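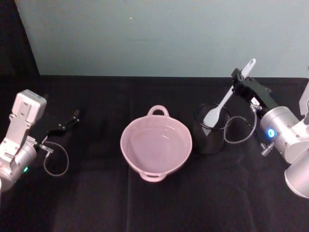 King-fai Huang

Monday, May 22, 2023

The Bekach Scoop & Stir Set is the box I get asked about most, so it gets a page of its own. I put it together for the Hollberg robot club, where we wanted something for the two arms to do that wasn't stacking blocks (we'd all had enough of blocks!), and it has now gone out to a good few schools that run the same sort of club.

What you get is a pink pot with a loop handle on each side, a black mesh cup, a spoon, a spatula and a black cloth big enough to cover a normal club table. The filling isn't in the box. Rice works, beads work, and I'd start with beads if your lot are new to it, as rice gets absolutely everywhere.

The first task on the card is simply getting the spatula out of the cup and putting it back. It sounds like nothing. My group spent two whole evenings on it — the handle leans a different way each time, and if you grab it too low the cup comes up with it. Grab it near the top, keep the wrist slow, and let the other arm wait its turn on its own side of the cloth.

After that you move on to the pot. One arm scoops or stirs while the other either holds the pot by its handle or keeps out of the way, and I'd let the students argue out which is better. Tien-fu Sin, who helps me on club nights, is very firmly on the side of holding the handle. I like to leave it free at first so they find out how much the pot slides.

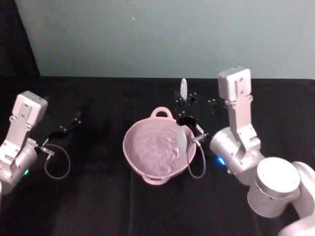
Start with a shallow layer, just enough to cover the bottom. If you fill it up the spoon drags, the pot goes for a walk and you'll be on your knees with a dustpan. We keep the cables in loose loops with plenty of slack, and someone checks them before each go. Please do the same, a tight cable spoils a good run quicker than anything.

The set suits small parallel grippers. We use Trarkik fingers at Hollberg and they hold both handles fine, though a strip of rubber tape helps on the spatula. Arms, grippers and cameras are not included, sorry, I do get asked!

For pale, flat things on the dark cloth, spend a session on the wrist camera before you try any picking up. Edges show up nicely and the students learn to line up on a corner, which they'll need for the July club challenge.

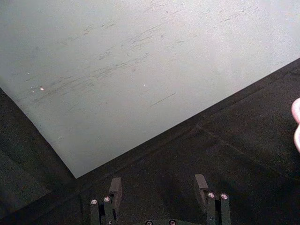 Wrist camera view: gripper fingers pointing at the corner of the pale sheet.

Best for groups of up to 6 students per table
Sessions on the card: 8
Time per session: 30 minutes
Filling: not supplied
Spare spoons and cups: sold singly

Orders go through Shek, who also do the spares. Put the club's name on the order or it ends up in the wrong pile. The cloth can be ironed on cool, from the back.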